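Panddale Community Help
Buildings and Workspaces > Lighting

Long fluorescent fixtures or round lights for a white ceiling with beams?

Posted by Armelle Bodin
Sat 6 February

We are taking over the ground floor of an old warehouse unit to use as a shared workroom. There will be desks for sewing, paper cutting and some light assembly. The ceiling is high and has beams running across it, and part of the floor has an open walkway above it with a metal railing. The last tenant left almost no lighting, just a couple of bare bulbs near the door and one dead fixture at the back.

The ceiling has already been painted white, beams included. The desks are white too (Rullby ones, bought used, 13 of them). My landlord will pay for an electrician to run the circuits but the fixtures are on us, and we have $4,000 for the lot.

What I can't work out is whether to put in all long linear fixtures or all round ones, or whether it's fine to mix. I would also like to know where they should go in relation to the desks. The electrician says he will put them wherever I mark on the drawing, so I need to get the drawing right. We have no natural light except at the front.

Second thing, the walkway. The area under it is lower and gets darker than the rest. Do I light it separately?

Braulio Carrillo

Mixing is fine. I did the lighting plan for the Plotwood workshop building and we have both kinds there. People worry about it looking untidy but once you are working you don't look up much.

Start with the desks and do the ceiling second. Mark every desk on your drawing at its real size, then mark where a person sits or stands at it. You want the light to come from the side or slightly in front of the person. If a fixture is directly behind someone's back, their own head and shoulders put a shadow on the work. For sewing and cutting this matters a lot. For people just using a laptop it matters less, but then you have to think about reflections in the screen.

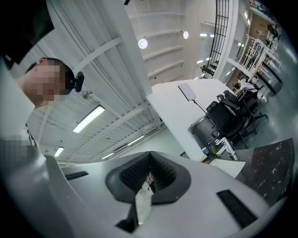 White desks need some care with this. A white top throws a lot of light back up, which helps in a room with no windows, but if the finish has any shine you will get a bright streak across it at certain angles. A desk set diagonally under a white ceiling with rectangular fluorescent fixtures and a couple of round lights, like the one here, catches the light on its flat top and along the front edge. If your Rullby tops are glossy, put one desk in place and hold a work lamp up where the fixture would go before you commit. Sit down at it and move your head around. If the streak lands where your work will be, shift the fixture sideways on the drawing or turn the desk. Turning the desk is cheaper.

On beams, keep the fixtures level with the bottom of the beams or a little lower. If you tuck them up between the beams, each beam blocks light to one side and you get bands on the floor. We had to lower two rows at Plotwood because of this and paid the electrician twice.

Use the long fixtures over the work area and the round ones for places people walk through. Run the long ones so that the people at the desks see the short end when they look up. That cuts the glare. Get the same color temperature for everything, round and long. I would go for 4,000 K. If one type is warmer than the other it will bother the people matching thread.

Under the walkway, yes, light it separately and put it on its own switch. Slim linear fixtures fixed to the underside work well because you don't have height to spare.

One more thing about the railing. If you put a strong light on the upper side of it you will get the pattern of the bars on whatever is below. Keep those lights well in from the edge.

Banafsheh Esfahani

Agree with most of that. I would add that you should leave spare capacity. Ask for at least 4 separate switched groups so you can turn off the half of the room that isn't in use. We have everything on one switch in our place and it all has to be on for one person.

Also price LED before you buy any fluorescent. New fluorescent fixtures are getting hard to find and the tubes will be a nuisance later. If you are offered used fluorescent fixtures for free, check with the electrician whether they can be converted, and what he charges for each one. Mine wanted more for the conversion than a new LED fixture cost.

Budget for a task lamp at each sewing desk. I got Joly clamp lamps secondhand. Ceiling light alone is not enough for dark fabric, whatever fixtures you pick. I set aside $200 for lamps and came in slightly under that.

Cathal Ó Súilleabháin

Just go with the long ones, you can get more light for the money. Our unit has only long ones and it's ok. Bit harsh in the evening.

How are you going to change them though? With a high ceiling you need a tower or a lift. Ask the landlord if there's one in the building.

Armelle Bodin

Thank you all. The tops are semi-gloss so I will do the work lamp test this week. There is a tower two units down that we can borrow. I have asked the electrician to quote for four groups plus the walkway on its own, and I'll post the drawing when it's finished.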